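Colored shape blocks: best surface to sort them on?

celwood_fan
Posts: 100
I have a small box of colored shape blocks, the chunky kind, that I'm using for a sorting activity with four-year-olds. On our table they slide around and the kids push them off the side. Does anyone use a board underneath? If so, what size and what finish?

kamolrat
Posts: 1,023
Yes, always a board. Maple if you can get it, sanded, no varnish. Varnish makes them slide more. I glued mine up from a few strips and you can just about see the joints.

Volker Teuber
Posts: 3,000
Disagree on maple. It's heavy and it costs too much for something that is going to get crayon on it. I used a piece of pine shelf for years. Felt on top if you want them to stay put.

kamolrat
Felt collects hair and crumbs and the tall pieces tip over on it. A cylinder needs something flat.

mseidel
Posts: 212
I'm with kamolrat. Maple board, on top of a pegboard table in this case. I like to group by color first and leave the shapes mixed, so the kids have two ways to sort.

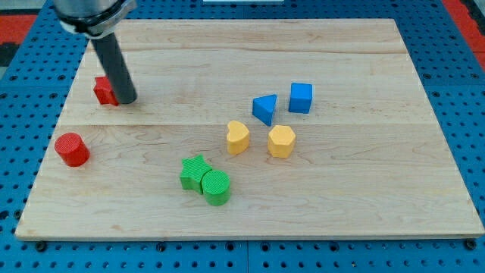
Red, blue and yellow blocks on the maple board.

The red group has the star and the cylinder, blue has the triangle and the cube, yellow has the heart and the hexagon. Leave some room between the groups or they turn into one pile very fast.

surulach
Is the heart meant to stand up like that? Mine only lies flat, the bottom is too pointed.

mseidel
Depends on the set. If yours won't stand, lay it down. The kids don't care.

celwood_fan
Thanks, this helps. Would you put the star next to the cylinder with kids this young? I was going to start with one shape in all three colors.

Volker Teuber
One shape first, yes. Two things to sort by is too much at four. Add the rest after a couple of weeks.

mseidel
Mine managed both from the first week, so I wouldn't wait. Try it on Tuesday and see who gets stuck.

cistine
Whatever board you get, sand the front edge. End grain splinters on the cheap ones. 220 grit is fine.

celwood_fan
OK, ordering maple. Will skip the felt.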